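Club de robotique Clulilport – projet Barkow
Rapport d'avancement à la fondation Michailidis
Établi le 19/2/24 par Evangelia Chrysikopoulos, encadrante

Le groupe compte 9 élèves cette année. Depuis le dernier rapport, il travaille sur l'épreuve de rangement : boîte, couvercle, deux bras.

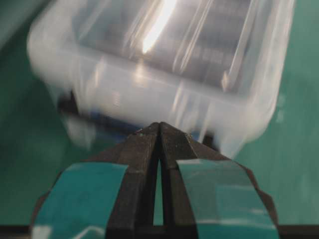
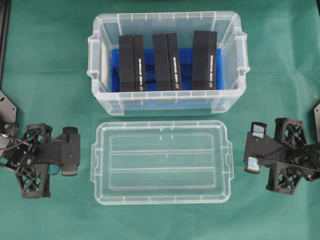
Épreuve de rangement, boîte en plastique translucide sur plan de travail vert.

État des travaux
La commande des deux bras par un seul poste fonctionne. La prise du couvercle reste le point faible : les élèves comparent plusieurs angles d'approche et notent chaque essai dans le cahier commun. À ce jour, 1839 essais y figurent, sur les 3000 prévus au dossier. Le tri des enregistrements a pris du retard – deux élèves s'y consacrent désormais.

Budget
Sur les 2000 euros de la première tranche, il reste de quoi remplacer un jeu de doigts. Les factures sont jointes.

Suite
La rencontre d'Irkton est fixée en avril. Nous demandons le versement de la seconde tranche avant cette date, pour régler le transport et l'inscription de l'équipe.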